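Björklund Régional

Björklund Régional, souvent abrégé Björklund, compagnie aérienne régionale. Lignes courtes, appareils à turbopropulseurs, clientèle surtout professionnelle en semaine. Siège à Gondon, où se trouve aussi l'atelier d'entretien.

Histoire

Fondée par Ragnvald Granström, ancien mécanicien, et Agata Serra, qui venait du fret. Au départ un seul avion, loué, et une liaison Gondon–Farier deux fois par jour. Remplissage faible le premier hiver. La desserte est maintenue grâce à un contrat postal, perdu ensuite puis repris. 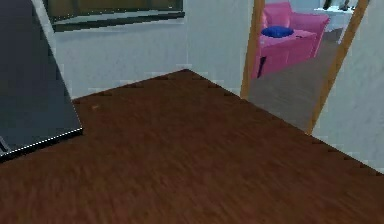
Deuxième appareil au printemps suivant, puis ouverture de la ligne d'Ernutier. Granström quitte la direction en janvier, remplacé par Sixten Sandberg. Celui-ci ferme les vols du dimanche matin et renégocie les créneaux du soir. Décision mal reçue à Farier, ou la mairie versait une aide.

Flotte

Appareils de 24 sièges, tous du même type. Pas de galley, un seul membre d'équipage en cabine. Soute arrière limitée à 300 kg sur les liaisons les plus longues. Un exemplaire convertible en version cargo, utilisé la nuit pour le courrier. Entretien lourd sous-traité, entretien en ligne fait sur place.

Réseau

Trois escales permanentes : Gondon, Farier, Ernutier. Vols saisonniers vers la côte, suspendus à plusieurs reprises. Le plus long dure moins d'une heure et demie. 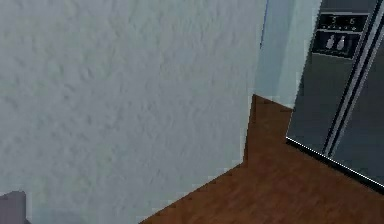
Correspondances non garanties, sauf billet unique émis avec un transporteur partenaire. Environ 3000 passagers par mois en haute saison, chiffre de la compagnie. L'hiver, nettement moins. Bagage cabine unique, pesé au comptoir.

Accord commercial

Partage de codes proposé sous Sandberg, négocié côté compagnie par Frøydis Backlund. Il porte sur 13 vols hebdomadaires. Les pilotes demandaient des garanties sur les rotations ; leur délégué, Eskil Fagerlund, obtient une clause de repos mais pas la prime d'éloignement. Texte signé quand même, après un report.

Programme de fidélité

Carte à points abandonnée, remplacée par des carnets de vols prépayés, nominatifs et non remboursable. Valables un an.

Voir aussi

Aéroport de Gondon
Aérodrome d'Ernutier
Transport aérien régional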